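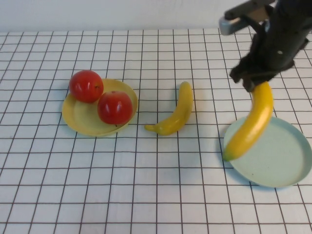

The fruit table at Lotell, with apples on the yellow plate and a banana in the gripper over the green one.

Sorting fruit, one turn of the wrist at a time

July 15, 2024

Those of you who come in by the back stairs will have walked past the fruit table a good many times this summer, and quite a few of you have stopped to ask what on earth we find to do with toy bananas all day long. It is a fair question, and since Giuliana Puma has been kind enough to give me a whole page of the newsletter this time (she may regret it), I thought I would try to answer it properly.

The task itself could hardly be simpler. There are two plates on a checked cloth, a yellow one and a pale green one, and there is fruit. Apples go on the yellow plate and bananas go on the green plate. A child of three would have it done before you had finished explaining. The arm, bless it, doesn't know what a plate is, or a banana, and so we show it. One of us sits down in front of the controls, takes the arm through the whole job from start to finish, puts the fruit back somewhere different, and does it again. Our goal when we started back in May was 1000 good runs, and I am very happy to report that we passed it the week before last, with cake.

I say "one of us," but it would be wrong not to mention that Lizeth Usuga did far more than her share. Lizeth came to us from the packing side at Golico, where she spent years handling real fruit at a speed I can't imagine, and she took to the hand controls straight away. The rest of us tend to stop the gripper over the fruit, think about it, go down a bit, think about it some more, and then close. Lizeth goes in on one smooth curve, and you can see the difference afterward when you play the runs back side by side. Orlando Carhuamaca, who looks after the training end of things, asked for more of hers and fewer of mine. I have taken this in good spirit!

We tried two ways of showing the arm what to do. For the first few weeks we guided it by hand, meaning that we took hold of the arm itself, with the motors relaxed, and walked it over to the fruit. It's a lovely way to begin. You feel the weight of the thing and how far it can comfortably reach, and new people get the idea in minutes. The trouble is that your own hands and sleeves end up in the pictures the arm learns from, and when it comes to work alone there are no sleeves to be found. After that we moved over to the remote controls, with the operator sitting off to the side, and nearly everything we have kept was done that way. I still start every newcomer off by hand, though, and I'd recommend it to the folks at Stinard if they set up a table of their own this fall.

Bananas have been the hard part. An apple is round and doesn't much care which side you come at it from, as long as you get your fingers low enough around it. A banana has opinions. If you take it by the middle it sits nice and level, but it is easy to knock the plate with one end on the way down. If you take it up near the stem, it hangs down at a slant, and you have to think about where the other tip is going to touch before you let go. We argued over this for longer than I would like to admit. In the end Orlando settled it by asking us to do both, and to do them cleanly, so that the arm sees more than one good way of finishing the job. What he doesn't want is a run where the operator changes her mind halfway. Those we throw out, and we threw out 121 of them in all, a good number of which had my initials next to them.

Some of the small things have mattered more than I would have guessed. We move the loose fruit to a new spot on the cloth before each run, and we turn it too, so that the stems don't all point the same way. We don't always begin with a bare yellow plate and a bare green one. Often the apples are already home and only the bananas are left to do, and that is on purpose, so that the arm can pick up a job that is partly finished and carry on from there. And we leave our mistakes alone when they are honest ones. If a banana slips and the operator calmly goes back for it, that run stays in, and Orlando says those are worth their weight in gold.

Roswitha Rüegg came over from Lozano for two days to look at how we do things, and she asked a question that has stayed with me, which was how the operator knows when a run is over. I had never thought about it. Lizeth opens the gripper, lifts straight up, and waits a moment over the plate before she presses the pedal. I had been pressing the pedal the second I let go, and so my runs all stop with the gripper practically touching the banana. Roswitha thought this might teach the arm to hang about over the plate, and on the first trial it did just that, like somebody who has said goodbye at a party and can't quite get out the door. We all wait for the lift now.

As for how it is getting on, I would call it promising. It does well with the apples. With the bananas it is good when they lie out in the open and less good when one is tucked up close against a plate, and we plan to spend the next while on that and very little else. Orlando will have proper results to share in the next issue, and I will leave the charts to him.

In the meantime, we could really use a few more pairs of hands. It doesn't matter in the least if you have never touched a robot. The arm learns from whoever is sitting in the chair, and we would like it to learn from more than the same handful of us, with our same handful of habits. An hour is plenty for a first try. Leave your name with Giuliana at the front desk and I'll find you a time that suits, and I'll be sitting next to you for the whole of it. Please do bring your reading glasses if you use them. The labels on the controls are tiny.

Teresa Stępień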